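4.2 What came home in the bag

We had expected, when we first sat down with the Prellville diaries, that the interesting material would be in the columns we had printed for people to fill in: where the food was bought, what it cost, who ate it and at what hour. Those columns were filled in faithfully, and the tables in Section 3 rest on them. But the margins were where our households really talked to us, and a good part of this section is owed to remarks that were squeezed in sideways, in pencil, next to a line that only asked for a price.

Of the 652 diary days we were able to use, 499 included at least one item that had been bought ready to eat and then carried home. We use the word "carried" with some care. A meal eaten at the counter, or on the bench outside the bakery on Hoshino Street, belongs to a different kind of day from one that travels twenty minutes on a bus and is opened at the kitchen table, even when the food is exactly the same. Tetteh has argued in earlier work on market towns that the trip home is part of the meal, and our diaries bear her out more fully than we had guessed they would. People wrote about the smell on the bus. They wrote about whether to fold the top over or leave it open, and one father of three devoted most of a page to the question of whether a roll should ride on top of the milk or beside it.

The diaries also show, rather touchingly, how often the food was meant for somebody else. The buyer and the eater were different people on many of these days, and the small extras that came along were chosen with the eater in mind. A grandmother in the Nodent apartments took sugar for her husband's coffee though she never used it herself. A student who shared a kitchen with her cousin brought back sauce her cousin liked and then, by her own account, ate half of it before she got to the stairs. We came to think of these extras as a kind of small talk between the members of a household, and Mensah, who did the greater part of the coding, gave them a category of their own (see the note on codes in Appendix B).

Shopkeepers had their own view of the matter. Nutsugah interviewed the owners and counter staff of five shops in January, after the diaries had been collected, and found that hardly any of them had a rule about what was handed over with an order. "If you ask for it you get it, and if you look tired you get it anyway," one counter worker told her, and this was said in much the same spirit by several others. The manager at Prodo, the largest of the five, did have a written rule, but she laughed when she was asked if the evening staff had read it. We do not want to make too much of this. Still, it does mean that what ended up in a bag depended on the person behind the counter nearly as much as on the person paying, and the diaries alone would never have told us so.

It was at this stage that Kalniņš suggested we look again at the bags themselves. Our form had treated the bag as nothing more than a container, and had no box for it, yet it is mentioned in the margins again and again - as a thing to be saved, reused, grumbled over, or stuffed in the drawer with all the others.

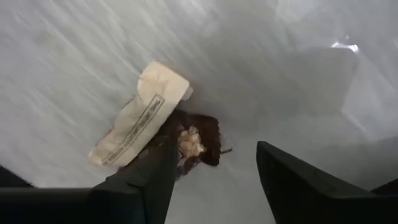
Prellville Papers in Household Studies, vol. 28, no. 5

Figure 3. Food and a paper packet at the bottom of a white plastic bag.

A mixed load of the kind in Figure 3 gave us some trouble in coding. Where a diary listed one food item and one packet, we entered the food as the purchase and the packet as an extra, unless the writer told us that the packet had been paid for. Where the writer said only "the usual," we went back to the earlier pages for that household and, if those did not help, left the line blank. Amrani checked a share of these decisions without seeing the first coder's choices, and the disagreements were talked through until we had settled on a single reading. Most had to do with sauces.

There remains the matter of what was left over. Households were generous in telling us what they ate and a little shy in telling us what they threw out, as others who have kept company with food diaries will know very well. Packets were the exception. People seemed to feel no shame at all about a drawer full of unopened ones, and several described theirs with real fondness. We return to the drawers in Section 5, where they are considered together with the freezer lists.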